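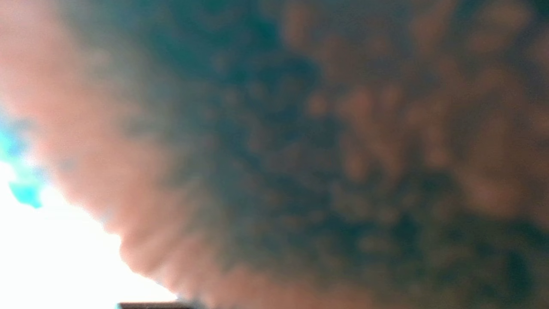
**Blanket edge keeps rippling, what am I doing wrong?**

Posted by tidham_knits

I'm crocheting my first proper blanket and I love it to bits, but the sides have gone wavy! I chained 432 for the width (king size, I got carried away) and I'm 52 rows in. The middle lies lovely and flat. It's only the border I tried on one side, a simple shell in Kasprzak cotton, that frills up like a lettuce. Do I pull it all out or will it block flat?

**Mabli Cadwaladr**

Oh, well done, that's a huge first project! Don't touch the middle. Ruffling nearly always means too many stitches in the border, and working along row ends is where everybody overdoes it. Undo the shells, then work one plain round of double crochet first (UK terms!) and spread it out on a table every few inches to see how it's sitting.

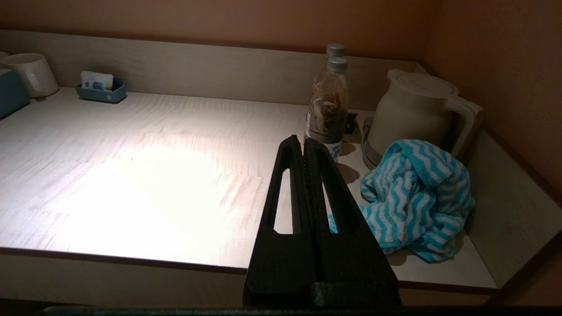
If it still waves, go down a hook size. I use a 4 mm for the body and a 3.5 for the edge, and it makes such a difference. Then put the shells back on top, skipping one more stitch between them than your pattern says. I did a Prelier throw this way and the corners came out gorgeous.

**fallside_jo**

Blocking won't fix it if it's really frilly. Mine went back to waves after the first wash. What hook are you on?

**tidham_knits**

Same 4 mm all the way round, so that'll be part of it! Pulling the shells out on Sunday.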